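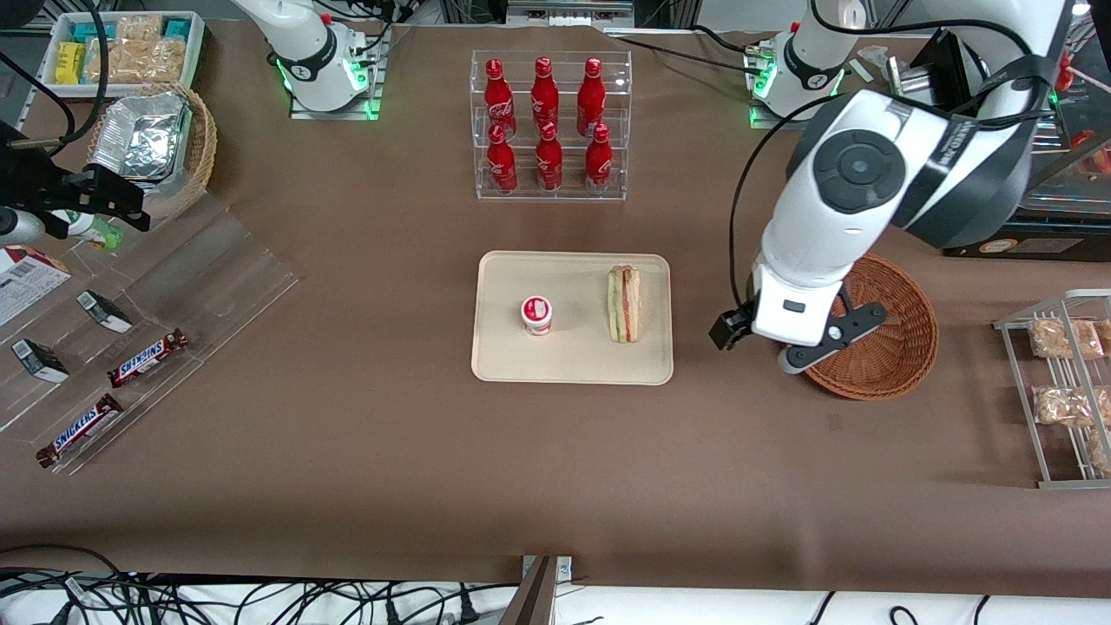 Der Snacktisch im Haus Valtness ist für alle da, die hier arbeiten, tagen oder so überzeugend an einem Besprechungstisch sitzen, dass man sie für Mieter hält. Seit er im Erdgeschoss steht, bekommen wir mehr Post dazu als zu Heizung, Parkplätzen und WLAN zusammen. Gefragt wird, warum die Cola in einem durchsichtigen Stufenregal wohnt, ob man das Sandwich vom beigen Tablett ohne den Joghurt daneben nehmen darf und wem eigentlich der runde Korb gehört. Die Antworten stehen auf dieser Seite. Wer sie trotzdem telefonisch hören möchte, wählt intern die 677 und bekommt sie vorgelesen.

Start Räume Verpflegung Hausordnung Kontakt
Rubrik: Verpflegung / Fragen zum Snacktisch
Stand: 13.10.26

Wer darf sich bedienen?

Alle mit Hauskarte und alle, die von jemandem mit Hauskarte mitgebracht wurden. Tagesgäste in den Seminarräumen ebenfalls, sofern der Veranstalter die Verpflegung gebucht hat. Hat er das nicht, zahlen Sie selbst, was nach unserer Erfahrung weniger wehtut als das Gespräch mit dem Veranstalter.

Wann wird aufgefüllt?

Morgens ab 8 Uhr und nach dem Mittag noch einmal. Dazwischen gilt, was daliegt. Wenn das Sandwich weg ist, ist es weg, und ein längerer Blick auf das Tablett hat daran noch nie etwas geändert. Im Dezember gibt es nur die Morgenrunde, dafür stehen dann Lebkuchen da, bis keiner mehr Lebkuchen sehen kann. Meistens ist das in der ersten Woche so weit.

Warum stehen die Colaflaschen in zwei Etagen?

Damit man die hinteren sieht. Vorher standen sie in einer Kiste unter dem Tisch, und die Kiste wurde von der einen Hälfte des Hauses nicht gefunden und von der anderen als Fußbank benutzt. Das Acrylregal war als Übergangslösung gedacht. Es gehört inzwischen zum Inventar und hat sogar eine Nummer.

Bitte von vorn nehmen. Wir wissen, dass hinten auch nur Cola ist.

Ist die Cola gekühlt?

Im Regal nicht. Gekühlte Getränke gibt es in der Teeküche im ersten Stock, in dem Kühlschrank mit dem handgeschriebenen Schild. Das Schild hängt dort, um zu erklären, dass es der andere Kühlschrank ist, der nicht geht. Wir arbeiten an einer Formulierung.

Muss ich das ganze Tablett nehmen?

Nein. Was zusammen auf dem Tablett liegt, ist ein Vorschlag. Sie dürfen das Sandwich nehmen und den Joghurt stehen lassen oder umgekehrt. Bezahlt wird einzeln. Wer beides nimmt, bekommt keinen Rabatt, darf aber das Tablett bis zum Platz mitnehmen. Es muss danach zurück. Wir haben im Sommer Tabletts in drei Büros eingesammelt, eines davon diente als Monitorständer, und der Kollege wollte es nur gegen ein gleichwertiges Tablett herausgeben.

Was ist im Sandwich?

Das wechselt. Salat ist praktisch immer dabei, der Rest steht auf dem Aushang am Durchgang zur Garderobe. Dort finden Sie auch die Allergene. Bitte lesen Sie den Aushang und fragen Sie nicht den Empfang. Der Empfang ist sehr freundlich und rät.

Gibt es eine vegetarische Variante?

Auf Bestellung bis zum Vorabend, über das Formular in der Mieter-App oder per Zettel an Shanthi Saha. Der Zettel ist schneller. Vegane Brote kommen von einem anderen Lieferanten und kosten etwas mehr, wofür er uns jedes Mal einen ausführlichen Grund nennt. Wir geben ihn auf Wunsch weiter, er hat zwei Seiten.

Wofür ist der geflochtene Korb?

Für Obst. Als er angeschafft wurde, lagen darin Äpfel, und zwar so lange, dass sich eine gewisse Bindung entwickelte. Inzwischen kaufen wir weniger und öfter. Das bedeutet auch, dass der Korb regelmäßig leer ist. Er wartet dann auf die nächste Lieferung und möchte nicht mit Schlüsseln, Masken, Visitenkarten oder Fundstücken gefüllt werden. Einmal lag ein einzelner Handschuh darin. Er liegt jetzt am Empfang, der linke, grau.

Darf ich den Korb für eine Besprechung ausleihen?

Ungern. Leihkörbe gibt es bei Suominen im Hinterhaus, die haben einen ganzen Schrank davon und freuen sich über Besuch.

Was liegt im Drahtregal?

Gebäck in durchsichtigen Tüten. Man sieht also, was man bekommt, und muss die Tüte dafür nicht in die Hand nehmen, drehen, leicht drücken und wieder zurücklegen. Das Gebäck übersteht diese Prüfung schlechter, als man denkt. Zerbröseltes darf trotzdem gekauft werden – es schmeckt gleich und liegt erstaunlich gut auf Joghurt.

Und das weiße Tablett mit den verpackten Sachen?

Für den kleinen Hunger zwischen zwei Terminen, von denen der erste überzogen hat. Die Auswahl bestimmt Hollov, unser Lieferant für alles, was in Folie steckt. Wünsche nehmen wir auf. Die Liste umfasst derzeit 112 Einträge, davon sehr viele mit dem Wort »Lakritz«, alle in derselben Handschrift.

Wie bezahle ich?

Mit der Hauskarte am Lesegerät neben der Tür oder über die Juton-App. Bargeld nehmen wir nicht mehr. Bitte legen Sie auch keines hin, es macht uns beim Abrechnen sehr unglücklich. Gleiches gilt für Schuldscheine auf Haftnotizen, selbst für die mit Datum und Unterschrift.

Das Guthaben auf der Karte ist auf 100 Euro begrenzt. Wer mehr aufladen will, sollte sich vielleicht einmal in Ruhe mit seinem Mittagessen befassen.

Ich habe etwas genommen und vergessen zu bezahlen. Was nun?

Nachbuchen, in der App unter »Offenes«. Die Funktion stellt keine Fragen und wir tun es auch nicht. Kurz vor Weihnachten wird sie auffallend rege genutzt.

Kann ich den Snacktisch für eine Veranstaltung reservieren?

Den Tisch nicht, die Sachen schon. Geben Sie bei der Raumbuchung an, wie viele Personen kommen, und dann bitte die Zahl, mit der Sie tatsächlich rechnen. Wir stellen Ihnen die Verpflegung in den Raum. Was übrig bleibt und noch verschlossen ist, nehmen wir zurück. Angebissenes nehmen wir nicht zurück. Die Frage wurde gestellt.

Darf ich Eigenes dazustellen?

Kuchen zum Geburtstag: ja, mit Namen und Messer. Reste vom Grillabend: nein. Die große Dose Gewürzgurken ohne Absender bitte wieder abholen.

Wohin mit dem Leergut?

In den Kasten unter der Garderobe. Leere Flaschen gehören auf keinen Fall zurück ins Acrylregal. Von weitem sehen sie dort ganz ordentlich aus, und dann kommt jemand mit Durst.

Darf ich die Tischplatte abwischen, wenn ich gekleckert habe?

Wir bitten darum. Feuchtes Tuch, kein Reiniger. Mit Zitronenreiniger hat es schon jemand gut gemeint, und der Joghurt galt danach zwei Tage lang als neue Sorte.

Wer räumt die Sachen eigentlich so hin?

Shanthi Saha. Die Reihenfolge hat sich bewährt – Getränke hinten, Brot in der Mitte, Gebäck am Rand – und soll bitte so bleiben. Wer umsortiert, weil es »optisch ruhiger« wird, findet am nächsten Morgen alles wieder am alten Platz.

Meine Frage steht nicht dabei.

Dann schreiben Sie uns über das Kontaktformular, Betreff »Snacktisch«. Fragen zum defekten Kühlschrank bitte an die Haustechnik, die kennt ihn seit Jahren und hängt an ihm.

Diese Website verwendet Cookies, um Ihre Einstellungen zu speichern. Alle akzeptieren Nur notwendige Mehr erfahren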